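Bench cleanup notes, brush and pan
7 January 2026
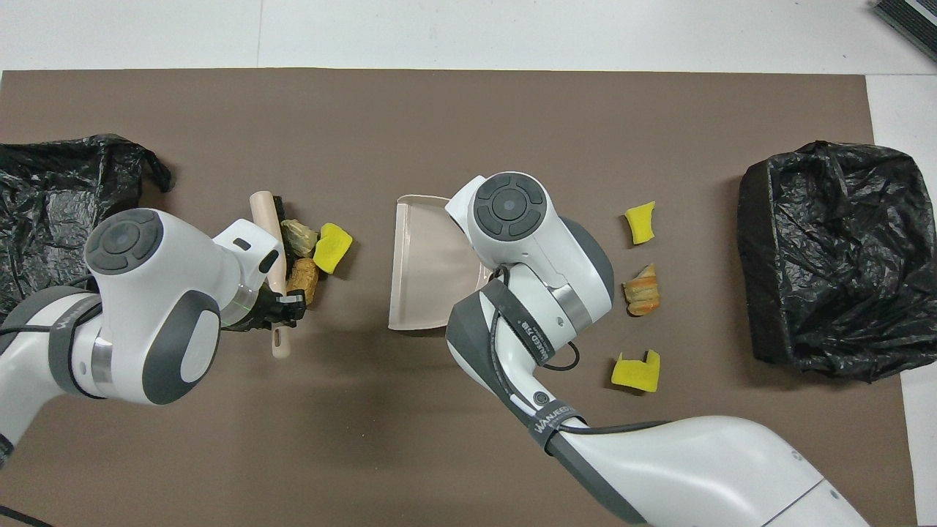

Does a hand brush and pan still beat a damp cloth for crumbs and scraps on the big mat?

For dry stuff, so far, I think so, but only if the pan lip sits flat and the bristles stay low. A cloth picks up fine crumbs better and just pushes the bigger bits around. I am less sure than I was in December, when I wrote that the brush wins every time. It does not. I went back over those notes and half of them are me agreeing with myself.

Scraps used for this one: crumpled wrapper, three chunks of yellow sponge, two pieces of bread. Pink dustpan in the middle of the mat, lip toward the brush. Bag for the waste over at the right, draped over a box shape so it stays open.

Doubts, in the order they came to me:

Wrapper. Too light. If the stroke is fast it hops, and a slow stroke takes ages. The Luso sheet says one stroke per item. I would like to see that done with a wrapper.

Bread. Fine when fresh. Old bread sheds, and then you are back to crumbs and the cloth question. We have never agreed on how old the bread should be. Write it on the bag from now on.

Sponge. Too easy. It goes in and proves nothing. I would swap it for something flat, maybe a bottle label.

Mat. The Trodberg people like it because it grips. Grip is good for the pan and bad for crumbs. I still think we should run the same set on the bare white top before anyone claims the mat helps.

Bag. The open-box trick is decent, but the sides sag if you tip the pan in too hard. A spare bag left lying on the left is asking to be swept up with the rest, so either use it or put it away.

Damgaard quotes 90 seconds for a clean mat. No word on what was on it or who decided it was clean. Not using that number until I see how they timed it.

To do:
- 3 runs each, mat and bare top, same scraps
- weigh the bread before and after, see what stays behind
- ask Orton if they sell the pan with a softer lip
- cloth run at the end, same rules, no favors for the brush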